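Ticket 536
Subject: Left arm loses its place after some time, right arm is fine
Opened by: Salim Kaijage
Assigned to: Heino Dzene
Status: Open

Salim Kaijage, October
The two-arm cell in the shared workshop has a problem again. After 17 picks, sometimes more, the left gripper closes beside the object and not on it. The error is always to the same side, towards the back wall. When I restart the controller and do the homing, it is good again for a while. The right arm runs the same program without this error.

What I checked until now: the gripper opens and closes fully by hand command. Supply voltage is stable on both sides. I changed the speed from 55 percent to 30 and it made no difference.

Heino Dzene
Thank you for the clear report. Two questions. Are both arms still on the same rail, and did anybody loosen the mounting plates when the Heitmann cable set was fitted? And which objects do you use for the test? A soft pouch is not good for measuring, because it moves when you touch it.

Salim Kaijage
Yes, same rail, one plate for each arm. I did not touch the plates, but Ojārs fitted the cables, so I will ask him. For objects I use the normal mix: the pouches with newspaper print, the small bottle, the boxes, and the tray on the right side. I can use the yellow-green cube for measuring, it has hard edges.
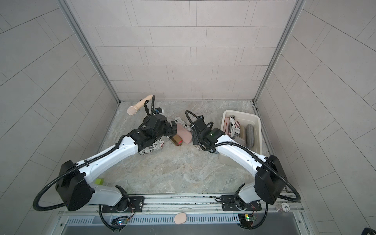

I did the test with the cube in the evening, at 19:40, when the workshop was quiet. First pick after homing was correct. At the end of the run the gripper was 2 mm too far back. So the error grows slowly and it is not one big jump.

Ojārs Krūmiņa
I fitted the cables, yes. The plates I did not open. But I remember that the hose on the left elbow was a little short and I pulled it tighter than on the right. Maybe it pulls on the joint when the arm reaches far.

Heino Dzene
A tight hose can do this, but then the error should come back to zero when the arm folds in. A slow drift sounds more like a slipping coupling. Please do these steps in order:
1. Power off, give the left hose more slack, fasten it again.
2. Draw a pencil line across the coupling and the shaft of the base joint.
3. Run the Sorko test program without objects.
4. Compare the line before you do homing.

Salim Kaijage
Step 1 is done, with no change in the drift. After step 3 the pencil line was not straight any more – the shaft side was behind. I tightened the screw, it took almost half a turn. I have ordered a new clamp from Stokard and will write here when it is fitted.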